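# Unit 6: From "Put It Away" to Joint Torques

Course notes, Household Manipulation in Simulation
Tatu Kimaro, with lab material by Danylo Nazarenko

Last unit we had a planner that could move an arm from one joint configuration to another without hitting a wall. Lovely, but a kitchen doesn't hand you joint configurations! It hands you a fridge, some food and a bowl. This unit is about everything between a task sentence and the numbers we send to the motors, and I think it's the most fun part of the course.

## 6.1 Where the camera sits

We work with two kinds of view. The wrist camera rides with the gripper, so its extrinsics are fixed relative to the hand and change constantly relative to the kitchen. The scene cameras stay put.

The wrist view is wonderful close up and terrible for context. Objects fill it, hide each other, and sit at odd angles.

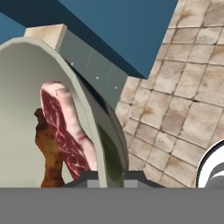 *Fig. 6.1. Wrist view: raw steak and a cooked drumstick in a pale container, fingers at the rim.*

Try segmenting the drumstick in Fig. 6.1. Most of it is behind the steak, so your mask only covers the left side and the upper end. If you fit a pose to that mask alone, the estimate gets pulled toward the visible part. Two fixes we'll use in the lab:

- **Amodal masks.** Train the network to predict the full outline, hidden part included. The simulator gives you this label for free (render each object by itself), which is a huge gift.
- **Carry the estimate forward.** Keep the pose from an earlier, clearer view and update it with low weight while the object is occluded.

Notice too that the task may not need the drumstick's pose at all. If you're moving the container, the rim is what matters. Ask what the controller will consume before you build a perception module for it.

## 6.2 Grasping a rim

A bowl is too wide for most parallel grippers, so we pinch the edge. For a round bowl with center **c** and rim radius *r*, the candidates form a ring:

`p(θ) = c + r [cos θ, sin θ, 0]`

At each θ we want one finger inside and one outside, with the closing direction along the radius. Sample θ, run inverse kinematics, throw out what collides, and score the rest.

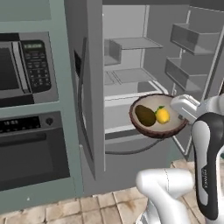 *Fig. 6.2. Gripper at the right rim of a bowl holding an avocado and a lemon.*

My favorite thing about this figure is how much the fruit matters. The lemon takes up the space near the right rim, right where the inside finger wants to go. An empty-bowl grasp sampler knows nothing about that, so pass the contents to the collision checker as separate bodies. The bowl also overhangs the front of the shelf, which means "supported" has to be tested with the center of mass, and a simple overlap test on bounding boxes will mislead you.

In the Rista planner the scoring function is

`score = w1 * clearance + w2 * manipulability - w3 * tilt`

Mwanahawa Laizer tuned the weights over 1,000 sampled grasps in February, and 730 passed the collision check. Start with her values, then break them on purpose and see what happens!

## 6.3 Reaching inside

A fridge interior is a box with slots in it. Shelves limit you above and below, door bins limit you at the side, and the elbow needs somewhere to go while the hand is busy. The arm has seven joints and a hand pose uses up six degrees of freedom, so there's one left over, and we spend it on the elbow:

`q̇ = J⁺ẋ + (I − J⁺J) q̇₀`

The second term moves the joints without moving the hand (to first order, anyway). Choose `q̇₀` as the gradient of the distance between the elbow and the nearest obstacle.
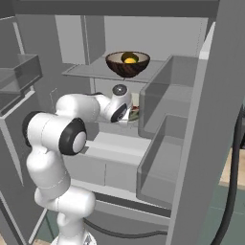 Once the fingers make contact, position control becomes a bad idea. A small error in shelf height turns into a large force. Switch to impedance control: stiff along the shelf, soft in the vertical direction, and cap the commanded wrench. Vilhjálmur Kragh's notes on the Makori controller cover the gains, and they're short and very readable.

## 6.4 Lab

1. Implement the rim sampler and plot the feasible values of θ with the bowl empty, then with two pieces of fruit in it.
2. Add the null-space term. Log elbow clearance with and without it.
3. Swap position control for impedance control on the final 3 cm of the approach.

Hand in plots and code together. Salim Nyanda has the reference logs if your numbers look strange.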